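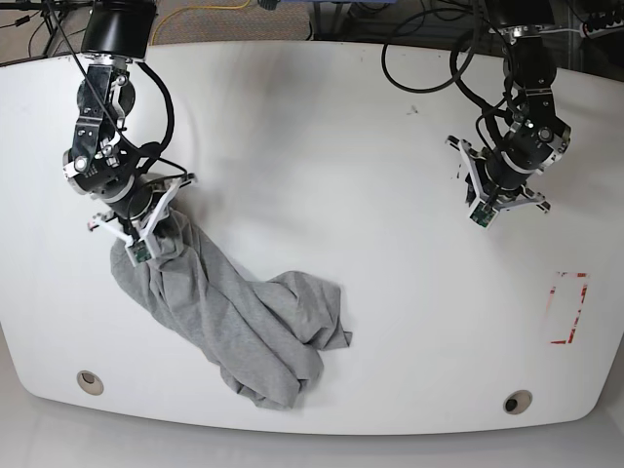

2 min read

Do you need a special spray to keep T-shirts soft?

Every November my inbox fills with the same question, usually after someone has bought a bottle of something expensive. Kereck sells a fabric refresher that promises to bring old cotton back to life. I used a whole bottle on my gray shirts and I can't say they felt any different from the ones I left alone.

Stiff cotton is mostly leftover detergent. The cap on most bottles holds far more than a normal load needs, so start with half of what you pour now and see how the next few washes go. If the shirts already feel like cardboard, run them once with no detergent at all and look through the door. Suds in the rinse mean there was soap in there to begin with.

Vinegar is the other thing people swear by. A splash in the rinse may help if your water is hard – I wouldn't expect miracles, and never put it in with bleach.

As for folding boards, I own the Bristcombe one and it lives behind the dryer. Shake each shirt hard by the shoulders when it comes out, smooth it flat with your hands and fold the sides in. Shirts left crumpled overnight will need an iron, whatever the label on the wrinkle spray says.

Dryer balls? Some 200 readers wrote in to defend them last year. Mine are noisy and the cat likes them. Drying on low and taking things out a little early did more for my towels – and the towels were the worst of the lot.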